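How to Retire a Product Feature

Walthorpe product teams follow the procedure below when a feature is to be withdrawn from a live product. It applies to Prelovden, Jesten and any product with paying customers. It does not cover emergency removals for security reasons, which are handled under the incident procedure.

Step 1. Confirm the usage figures

Request a usage report from the analytics desk covering the last 6 months. Separate customers who opened the feature from those who completed a task with it. Occasional visits to a settings page do not count as use.

Step 2. Name an owner

Each retirement has one owner, normally the product manager for the area. The owner keeps the decision record, approves all customer wording and remains responsible until the code has been removed.

Step 3. Write the decision record

The record should fit on 2 pages. State what is being withdrawn, which customers are affected, what they may use in its place and what the feature costs to maintain. Attach the usage report.
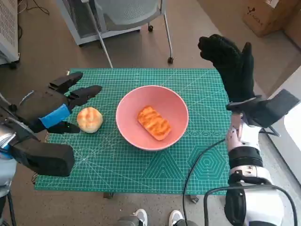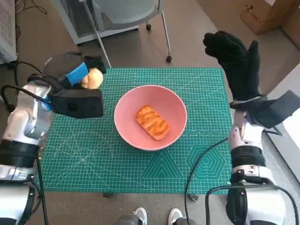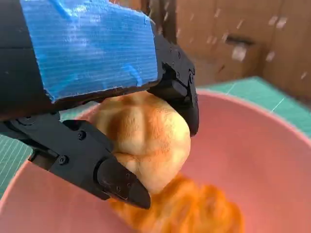
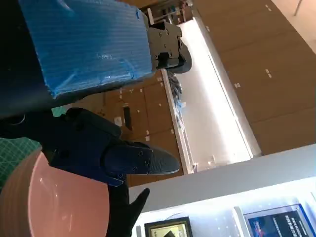 Step 4. Notify customers

Send the first notice 16 weeks before the withdrawal date. Customers with a signed agreement that mentions the feature must be contacted individually by their account manager. The notice should give the date in the first sentence and include instructions for exporting data.

Step 5. Close the feature to new users

Hide the feature from new accounts once the first notice has gone out. Existing users keep full access. Update the help pages and the sales materials the same day.

Step 6. Withdraw and clean up

Turn the feature off during the morning, when support is fully staffed. Keep the switch in place for 2 weeks in case access has to be restored. After that, remove the code, archive the help pages and close the record in Aryee.

Requests for an exception should be sent to the product operations desk before the first notice is issued.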